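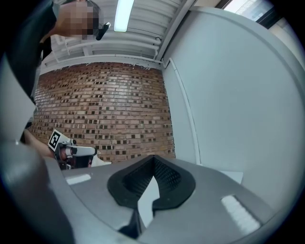

Is the Bronon dumpling steamer worth buying if you already own a wok and a cheap bamboo basket?

For a small household that steams something every week, it earns its shelf space. If you only make dumplings at New Year, the basket you have will do fine.

I'll give you the longer version now, because I have had this thing on my counter since June and I have opinions. It's a two-tier electric steamer with a wide, shallow water tray, a dial timer that goes up to 60 minutes, and two stacking baskets with flat bottoms. The flat bottoms are what sold me. My old plastic steamer had those egg-shaped dents molded into the floor of every tier, and if you have ever tried to line up a row of pork and chive dumplings on a surface full of dents you know exactly how that goes (they slide together, they stick, they tear, you cry a little).

First, the dumplings. I made my usual batch, which is 34 if I roll the wrappers thin enough and don't eat the filling with a spoon while I'm working. They all fit across the two baskets with a finger's width between them. I lined the baskets with napa cabbage leaves and set the dial for 12 minutes. The bottom layer came out perfect – glossy, tender, pleats still standing up. The top layer needed two more minutes. I've done it enough times now that I just swap the baskets at the halfway point, and then everything is ready together.

You do have to be careful when you swap. The handles stay cool but the lid collects a lot of water on the inside, and if you tip it the wrong way all of that runs straight onto your food. Lift it away from you and keep it level until it's over the sink. I ruined a whole tier of bao that way the first week. Soggy, gray, wrinkled tops. I ate them anyway!

Speaking of bao: they're where this steamer really beats my wok setup. The lid is tall and domed, so the buns have room to puff up without bumping into anything. I used the Lam bun flour that I get from the grocery in Woncombe, the soft bleached kind, and the buns came out as white and fluffy as the ones at the bakery next door to it. Five to a basket is comfortable. Six is possible if you don't mind a few of them kissing. Let them rest in the steamer with the lid cracked open for a couple of minutes at the end and they won't collapse on you.

I also did a whole fish, sort of. A whole sea bream will not fit unless it's a very small one, so I took the head off mine and curled the tail up the side. Ginger, scallions, a splash of Shaoxing wine, nine minutes, then hot oil and soy over the top. Lovely. The plate has to be one with a low rim, and you need to leave a gap around it so the steam can get up past the edges. My 8-inch pie plate is just right. A dinner plate is way too big, so measure yours before you get excited about fish night.

Rice comes in its own little bowl that sits in the top basket. It works, it takes forever, and I would much rather use a rice cooker. Sticky rice is a different story. Soak it overnight, wrap it in cheesecloth, put it right in the basket and steam it for 25 minutes, flipping the bundle once. It was chewy and fragrant and I had it with mango the first time and with grilled pork every time after that.

Now the complaints. The water tray holds 825 milliliters at the max line, and the manual says that's good for the full hour. I got 50 minutes before it started beeping at me. There is a little spout on the side for topping it up without opening the lid, and it's so narrow that I have to use a measuring cup with a proper lip or the water goes everywhere. Use hot water from the kettle if you're refilling in the middle of cooking, otherwise the steam dies down and your timing goes out the window.

The timer is also loud. It's a real mechanical bell, one hard DING, and the dial ticks the whole time it's running. I kind of like it. The dog does not.

Cleaning is mostly easy. The baskets and lid go on the top rack of the dishwasher. The tray has to be wiped by hand, and fish smell hangs around in there unless you run it for five minutes with water and a slice of lemon. Our water is hard, so I get a chalky ring around the heating plate, and I go over that with white vinegar every few weeks – leave it ten minutes, wipe, rinse, done.

I did compare it with the Prondari, the taller one with three tiers and the digital display. I borrowed one for a weekend. The Prondari heats up faster and you can set it to start later, so it's handy if you want vegetables ready when you get home. The third tier is pretty useless for anything delicate, though, as hardly any steam makes it up there, and the baskets are narrower, so a pie plate won't fit at all. It also takes up a cabinet of its own. The Bronon baskets nest inside each other and the whole thing packs down to roughly the size of a salad spinner.

Bamboo still wins on one point, and that's drips. Bamboo soaks up the moisture and plastic doesn't. For buns I lay a thin dish towel across the top basket under the lid, with the corners folded up over the top so they don't hang anywhere near the base. Do that and the difference is tiny. My wok is also free for stir-frying while the dumplings cook, and in my kitchen with its two decent burners that is a very big deal.

A few things I wish the manual had mentioned. Perforated parchment rounds for a 9-inch air fryer fit the baskets nicely. Frozen dumplings go in straight from the freezer, and mine want 15 minutes on the bottom, 17 on top. Don't oil the baskets, it leaves a sticky film that the dishwasher won't shift. And the booklet's recipe for steamed eggs is way off on time. Mine were rubber. Eight minutes with foil over the bowl gives you something silky, and a few drops of sesame oil at the end makes it breakfast.

I'd give it four out of five. It loses the last point for that silly spout and for the rice bowl, which now lives in the baking drawer and holds my cookie cutters. Next up is turnip cake, if I can find a loaf pan short enough to fit in the basket. The one I have is too long by half an inch.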